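November 1, 2018

**Progress report: the Lirnberg seed library and heritage bean project**

This covers the growing season from the last frost up to the end of harvest, plus what we've got planned for the winter. The spending sheet went over separately, so I've kept the money talk short and given most of the room to the beans, which had a wonderful year!

## Where things stand

The short version is that we are ahead on growing, on time with the library itself, and behind on the printed guide. When you agreed to fund us we had a closet full of jam jars and a handwritten list, half of it in pencil. We now have 17 bean varieties grown out, dried, cleaned and labeled, and every one of them came from a garden in Lirnberg or up the valley in Nokenach. Four of them we had never seen growing before this summer.

The one I keep going on about is the Nokenach Gray. It came to us in an envelope with a dozen seeds in it and no instructions except "needs a tall pole." It does need a tall pole. It climbed past the top of ours by early July, looped over the string and started back down the other side, and the flowers were a dusty purple that people stopped at the fence to ask about. The dry bean is small and round with a dark eye. It cooks up creamy and holds its shape, and we've saved enough to plant a full row next year and still lend some out.

## The growing season

Spring was slow. The lower beds stayed cold and soggy well into May, and the first sowing of the bush types rotted in the ground. We had held back half the seed of everything for exactly this kind of trouble, so nothing was lost for good, but it did cost us a couple of weeks. The second sowing came up beautifully.

June and July were dry. We watered from the rain barrels until they ran out, then from the standpipe by the gate. Mulching with straw made a bigger difference than I expected — the mulched rows stayed green right through the hot spell, and the one row we ran out of straw for looked sorry for itself by August and gave us half the crop. Next year all the rows get straw.

We had bean rust on two of the pole types. We pulled the worst plants, picked off leaves on the others, and saved no seed from anything that showed spots. It means one variety, the yellow wax bean from the old station garden, is down to a small jar. I'd like to grow that one again first thing, somewhere with better air around it.

Keeping the varieties from crossing was less work than we feared. Beans mostly look after themselves on that score, but the runner beans don't, so we put those at the far end behind the currants and grew only one kind. We'll know next summer whether that was far enough.
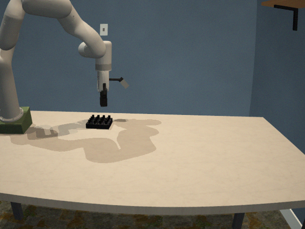

Harvest ran from late August into October. The pods have to dry on the plant as long as possible, and then you watch the forecast and pick in a hurry when rain is coming. We had two of those hurried evenings, everybody out with buckets until it was too dark to see the pods. The shelling took much longer than the picking, of course, but it was also the part people liked best. We did it around the big tables with tea and a lot of talk about whose grandmother cooked what.

## The library

The lending side opened in the spring in the side room of the Juhl reading hall. It works simply. You take a packet, you grow it, you eat most of it, and in the fall you bring back at least as many seeds as you took. We had 3000 paper packets printed and they should last us several years. The front has a space for the variety name, the year and the garden it came from, and the back has sowing depth and spacing.

Returns are still coming in. Some borrowers lost their plants to slugs or to the cold spring, and we've told them not to worry and to try again. Others have brought back far more than they borrowed, and one family came in with a whole pillowcase of black beans, cleaned and sorted better than our own.

The drawers are a joy. They came out of an old pharmacy in Clendo, all small and deep, with brass label holders on the front, and they fit the packets as if they'd been made for them. The room is cool and dry enough for now. I'm a little concerned about next summer, because the afternoon sun comes straight in on that side, so I've budgeted for a proper blind.

## What is late

The growing guide was meant to be ready by now. It isn't. The text for most of the varieties is written, but the part on where each bean came from turned out longer and much more interesting than planned. People kept arriving with one more story, and a couple of the stories disagree with each other. I would like to print both versions side by side and let readers enjoy the argument.

We've also had to change printers, and the new quote is a bit lower than the old one. The difference is shown in the spending sheet. I'm asking to move the delivery of the guide to early spring, in time for the first seed lending day. No extra money is needed for this.

## Over the winter

- Germination tests on every variety, 20 seeds of each on damp paper. Anything that does poorly gets grown fresh next year.
- A set of backup jars kept in Clendo, so that one burst pipe can't wipe us out.
- Finish the guide and get it to the printer.
- Three cooking evenings, starting in November with soups.
- Build better frames for the pole beans. The hazel ones were pretty but they leaned badly after the August wind.

We'd also like to start on peas. Two gardens in Nokenach have promised us some, one of them a tall drying pea that is supposed to be very old. Peas were not in the original plan and I haven't put any of your money toward them, but there's room in the beds, and it would be a shame to let them go by.

If you'd like to visit, the soup evenings are a good time. There's nothing growing, but the drawers are full and you can taste the Nokenach Gray for yourselves. Please let us know about the new date for the guide when you can — the printer is holding a slot for us.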